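Wirkinar Opens Its Workshop Doors in Radano

FOR IMMEDIATE RELEASE
Tuesday, July 4, 2023

Hi everyone, Lucía Aguirre from Wirkinar again! I've been promising this news to people at the bakery counter for weeks, so I'm very happy to finally put it in writing: our shared repair and making workshop in Radano opens to the public this December, and sign-up for the first evening courses starts today.

If you haven't heard of us, we began as a few neighbors fixing lamps and bike brakes in my garage. The garage got crowded (my car has lived on the street ever since), and last year we took over the old Shimada print shop on Jevier Street. It has tall windows, a freight door that sticks, and nearly 3000 square feet of floor that we've been scraping and sealing on weekends.

We'll have 24 courses in the first season — bookbinding, basic sewing, chair caning, small appliance repair, and a soldering night that I plan to attend myself, as I'm terrible at it. Each one runs for six evenings and costs $39, tools included. You bring an apron and whatever you'd like to fix.

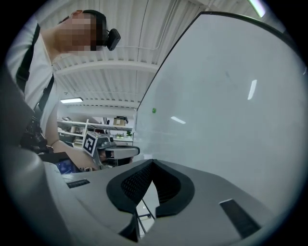 Leaning in for a closer look. Photo: Wirkinar

Lucrezia Fabbri is running the bookbinding course, and I can't tell you how pleased I am. She spent years restoring parish ledgers and has very firm opinions on glue. "I want people to go home with a book that opens flat," she told me. "It doesn't have to be pretty. Pretty can come in the spring."

We're also starting a lending shelf for hand tools, and the donations have been wonderful! So far 467 items have come in, including far more hammers than any town needs. What we'd still love are clamps, fabric shears, and a decent bench vise — if you have one rusting in the basement, please call before you drive over with it, because the stairs by the side entrance are being rebuilt.

Course places can be booked at the Wirkinar desk in the Radano library, weekdays until 6 p.m. Kids over ten are welcome with an adult.

Press contact: Lucía Aguirre, Wirkinar, Jevier Street, Radano. Reporters are welcome to visit during work weekends, and there's usually coffee.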